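Ticket 177 — Shared label printer drops off the network after lunch
Status: closed
Opened by: Iolanda Quintana
Assigned to: Kimutai Ondieki

**Reported problem**

The label printer on the packing bench prints fine in the morning. Sometime after 1 p.m. it stops taking jobs. The queue on the PC says "Offline," but the printer's own screen says "Ready." Turning the printer off and on brings it back for the rest of the day, most days. Iolanda has been doing that for two weeks and would like to stop.

**Setup**

- Printer: Nudier thermal label printer, wired network, second port on the wall plate
- Print software: Predura, installed on the bench PC and on Hạnh Đoàn's laptop
- Address: handed out by the router, no reservation
- Labels: 40 mm wide, paper, no ribbon

**Checked first**

1. Swapped the network cable for a new one. Dropped again the same afternoon.
2. Moved it to the first port on the wall plate. No change.
3. Looked for a sleep setting in the printer menu. There is one, under System > Power, and it was already off.
4. Printed the configuration page in the morning and again while the queue said "Offline." The last part of the address had changed from 9 to 177. The PC was still sending to 9.

So the printer was getting a new address and the print queue was holding on to the old one. That left the question of why a restart fixed it. Kimutai checked the router log and found that after a restart the printer asks for its old address and usually gets it back. On the days it didn't, Iolanda had to restart it again, up to 3 times.

**Cause**

The router's address range had been cut down in November when the guest network was added. With the phones and laptops that come in at midday, the range fills up. Addresses with an expired lease go to whatever asks next, and the printer's lease was running out just after 1 p.m.

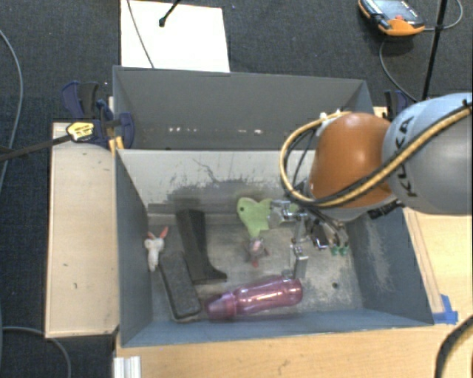
**Fix**

1. In the router, open the address list and find the printer by the hardware address on its configuration page. Don't go by name — it shows up as "unknown device."
2. Reserve an address outside the shared range. We used one ending in 40.
3. Restart the printer and print the configuration page to confirm the new address.
4. On the bench PC, add a new port in the printer properties with the new address. Editing the old port did not save.
5. Print a test label from Predura, then delete the old port.
6. Repeat steps 4 and 5 on Hạnh's laptop.

**Notes from follow-up**

Hạnh: Laptop printed the test label but the text was shifted left. The new port had reset the stock size to the default. Set it back to 40 mm and it lined up.

Iolanda: No drops for 9 working days. One job got stuck on the bench PC but that was an empty roll.

Kimutai: Also made the shared range bigger so the laptops don't run into the same thing. Lieselotte Grube has the router password if the reservation ever needs changing. The printed configuration page is taped inside the label cabinet door.

Closing. If the queue says "Offline" again, compare the address on a fresh configuration page with the taped one before restarting anything, and reopen this ticket if they differ.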